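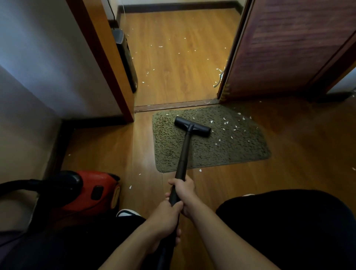
The hallway mat, mid-vacuum.

The Long Goodbye to the Front Door
By Silvia Šimko

My grandmother had a rule that you didn't say goodbye across a doorsill. You stepped all the way in or all the way out, and then you could hug and cry and hand over the jar of plums. I thought of her a lot last July, when I was packing up the apartment in Flusmont after eleven years and kept stopping dead in the hall with a box in my arms.

I started asking people about their front doors after that. It's a great question for a dinner party, by the way (much better than jobs). Everybody has a door story! My friend Anel Joubert grew up in a house where the front door was for doctors, priests and people selling things, and the family went in and out through the kitchen her whole childhood. She was seventeen before she had a key to the front. When her parents sold the place she walked out that way on purpose, in good shoes, and then had to go back around because she'd left her purse by the stove.

Aarne Aaltonen lives on the 7th floor of a building in Stilport where all the doors are the same gray, and over the years the neighbors have found ways around it. One has a brass fish. One has a wreath that stays up until Easter. Aarne has nothing on his, and says that's how people find him: "the one past the fish."

I wanted a professional opinion too, so I called Drahomíra Zeman, who restores old doors in a workshop that used to be a bakery. She has 358 of them in there, leaning in rows like books, and she talks about them like relatives. The side people touch tells you everything, she told me. Dogs leave a band of scratches low down, kids leave one at the height of a toy truck, and there's nearly always a worn patch by the handle where somebody put a flat hand to shut the thing quietly at night. She won't sand those patches out unless the owner begs, and she did once talk a man out of it over two phone calls and a long letter.

I asked what a good front door costs these days and she laughed at me for quite a while. The last one she sold went for 2,000, hinges extra.

What got me about leaving my own door was how much had happened right there and nowhere else in the apartment. I took the call about my sister's baby standing on the mat with one boot on. I had my worst fight there, and the making up, too, with the neighbor's radio going. My hall was barely wide enough for a coat rack, and I'd guess half of my real life took place in it, while the living room with the nice lamp sat waiting for company.

The new place has a proper porch, and a door the color of tomato soup that sticks when it rains. I've got it down now: lift, lean, and a bump with the hip. My mother visited last month and I heard her out there fighting with it, and I ran down the hall and pulled it open, and she came all the way in before she said hello.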